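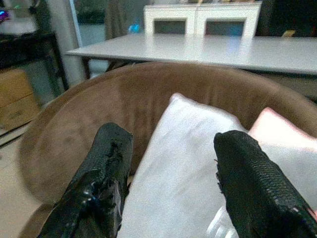

그리퍼 핑거용 미끄럼 방지 코팅 키트 사용 평가

작성: 홀렌(Holen) 공동작업장 장비평가반
작성일: 2024년 8월 16일 금요일

1. 평가 대상 및 목적

본 평가는 그롤렌트(Grolent)사의 그리퍼 핑거용 도포식 코팅 키트를 대상으로 한다. 본 작업장 회원이 제작 중인 가정용 정리 로봇은 쿠션, 담요, 수건 등 부드러운 물건을 집어 제자리에 옮기는 것을 목표로 한다. 출력 부품만으로는 천이 쉽게 빠져나가므로 표면 처리 방법을 검토하게 되었다. 키트는 회원이 정가로 구입하였으며 제조사의 지원은 받지 않았다.

2. 구성품

주제 2액형 한 조, 표면 처리용 사포, 도포용 붓, 질감 형성용 스펀지, 설명서로 구성된다. 핑거 2개를 처리하고도 주제가 남는다. 설명서는 영문과 덴마크어만 제공되며, 혼합비 표기가 본문과 표에서 서로 다르게 적혀 있다. 본 평가에서는 표의 수치를 따랐다.

3. 시공

도포 자체는 어렵지 않다. 혼합 후 30분 이내에 작업을 마쳐야 하므로 핑거는 미리 분리하여 고정해 두는 것이 좋다. 스펀지로 두드려 마감하면 잔돌기가 있는 표면을 얻을 수 있으나, 두께를 고르게 맞추려면 연습이 필요하다. 모서리와 안쪽 가장자리에는 재료가 뭉치기 쉽다. 경화 중 냄새가 강하여 환기 설비가 없는 가정에서의 작업은 권하지 않는다.

4. 사용 결과

시험은 작업장 휴게 공간에서 실시하였다. 벨벳이나 스웨이드 느낌의 둥근 회갈색 의자에 흰색과 연분홍색 쿠션을 놓고, 로봇이 위쪽 모서리를 잡아 들어 올리도록 하였다. 총 1,683회의 파지 동작을 기록하였다.

넓은 면의 접지력은 만족스러웠다. 커버가 얇은 쿠션도 낮은 악력으로 들어 올릴 수 있었고, 천에 올이 걸리는 일은 드물었다. 등받이가 곡면으로 감싸는 의자에서는 핑거가 들어갈 공간이 좁아 접근 각도를 여러 차례 조정하였다. 이는 코팅의 성능과 무관하므로 평점에 반영하지 않았다.

5. 내구성

가장 아쉬운 항목이다. 왼쪽 핑거는 끝부분과 안쪽 가장자리를 따라 코팅이 닳고 들뜬 듯한 모습이며, 그 사이로 밝은 색이 드러난다. 오른쪽 핑거는 오돌토돌한 질감이 남아 있으나 안쪽 가장자리가 다소 너덜너덜하고 아래쪽 모서리에 옅은 긁힘이 있다. 제조사가 안내하는 교체 주기는 3,000회이나, 본 작업장의 사용 조건에서는 그 이전에 재도포하는 것이 타당하다고 판단한다.

시험을 담당한 벤트 할그림손(Bent Hallgrímsson) 회원은 왼쪽 핑거의 사포 작업이 충분하지 않았을 가능성을 제기하였다. 동일 조건의 재시험은 실시하지 않았다.

6. 타 제품과의 비교

분고르(Bundgaard)의 접착식 고무 패드는 부착이 간편하고 냄새가 없으나, 핑거 끝이 두꺼워져 좁은 틈에 넣기 어렵다. 머소프(Murthorpe)의 실리콘 골무는 교체가 가장 빠르지만, 무거운 쿠션을 들 때 골무가 밀려 올라가는 현상이 있었다. 얇은 두께가 우선인 경우에는 그롤렌트 제품이 유리하다.

7. 종합 의견

접지력: 우수
시공 편의성: 보통
내구성: 미흡
설명서: 미흡

재도포를 감수할 수 있는 개인 제작자와 공동작업장에는 조건부로 추천한다. 장시간 무인 운전을 계획하는 경우에는 교체형 패드를 먼저 검토하기 바란다. 키트 잔여분은 화학물질 보관함에 있으며, 사용을 희망하는 회원은 대장에 기재한 후 반출할 수 있다. 재도포 후의 결과는 12월 장비 소식에 게재할 예정이다.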